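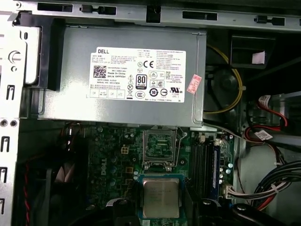
Start with the power supply

First question, what do you look at when a tower comes in. Quick answer. "Power supply. Always. Read the label before you touch anything."

We're at the Multmont repair room, a little after 9 in the morning, and the technician who runs the bench for Valdovinos is already talking. Old office desktops mostly. Dells, a lot of them. The Pilmont branch cleared out its offices in April and sent over 184 machines, side panels scratched, asset stickers half peeled.

"People want to skip to the memory. Fine, but check the cables first. I've seen a board connector hanging on by one corner and somebody had already ordered parts for it."

How long per machine? Depends. A good one gets cleaned, tested and boxed before lunch with plenty of others. A bad one sits on the shelf for weeks. "Or I take the fan out of it and stop pretending."
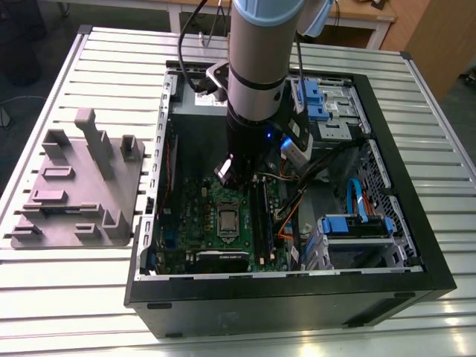
Memory comes next, then the drives, and here the opinions get stronger. Drive rails are the thing. "Keep the rails! Everybody throws out the rails. Then you've got a drive and no way to mount it, and you're on some website at midnight paying for a bit of plastic."

Same with screws, the jar by the door is full of them and still never the right ones.

The finished towers go to Cevier, which passes them on to schools. Last year's total was 600. This year they want more, and the bench has not gotten any bigger. Would more space help? A shrug. "More shelfs would help. And labels on the boxes, please, I keep asking."

Then back to work, the kettle had boiled.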